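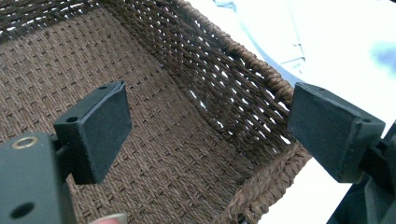 Inês Tavares
15 Jul 2024

I have had the Sturkis hand-held gripper since March, and several of you have written in to ask whether it is worth having, so I've finally sat down with a pot of tea to write the thing up properly. My apologies to those who asked in spring!

What I'm really reviewing is two things at once, the gripper and the little book of rules that comes with it. The book is called the Good Practice Notes, it runs to 16 pages, and I would say it is the better half of the purchase. I have used grippers from Zalewska and from Tumemell over the years, both perfectly decent, and neither came with more than a folded sheet telling you which way round the screws go.

The gripper first. It's black and matte and rather plain to look at, with a pair of boxy fingers that face each other, and I've grown fond of it. The fingers open wide enough for most household things, the squeeze is smooth, and my hand can manage almost 53 minutes before I start wanting a rest. The Notes say to stop well before that (nine demonstrations, then put it down) and I'm afraid I was a bad pupil for the first few weeks. My wrist told me off. I now stop at nine like a good girl and my later recordings are noticeably steadier.

Baskets are where I've spent most of my time, and the woven ones are lovely to look at and a perfect nuisance to work over. A brown cord basket with a thick braided rim and an open weave down the side gives you light coming through in dozens of little slits, and against a white surface it can get very bright indeed. The Notes have a whole page on this. They ask you to check the brightness before the first recording of every session, to turn the basket or draw a blind if the background is washing out, and to write down which you did. I used to think that last bit was fussy. Then I tried to compare two sessions done a fortnight apart with no idea what I'd changed between them, and I have kept a notebook ever since.

The rule I quarrel with is the one about starting position. You are meant to begin each demonstration with the fingers fully open and held still above the container for a slow count, and I do see the sense in it, as it makes a nice clean beginning for whoever has to sort the files afterwards. But the count is too long for anybody working on their own, and over a low basket you end up hovering like a heron. I've written to Sturkis about it and had a kind answer, so perhaps the next printing will be gentler on us.

Other rules I've taken to heart: keep your free hand away from the fingers while they're closing, never change the pads halfway through a set, wipe the pads before you begin, and throw nothing away. A fumbled attempt gets marked as a fumble and kept. I found that one hard, being tidy by nature, but the people at Rornatstead who go through my recordings tell me the fumbles are useful to them, so in they stay.

Complaints, then. The small screws want checking every 12 sessions according to the Notes, and mine needed it sooner. The print in the booklet is tiny. And there is no proper case, only a cloth bag, which seems mean at the price - my own now lives in an old biscuit tin lined with a tea towel.

Would I buy it again? Yes, I would, and if you already own a different make, do write to Sturkis and ask whether they'll sell you the Notes separately. They did for a friend of mine, and she has them propped up by the kettle.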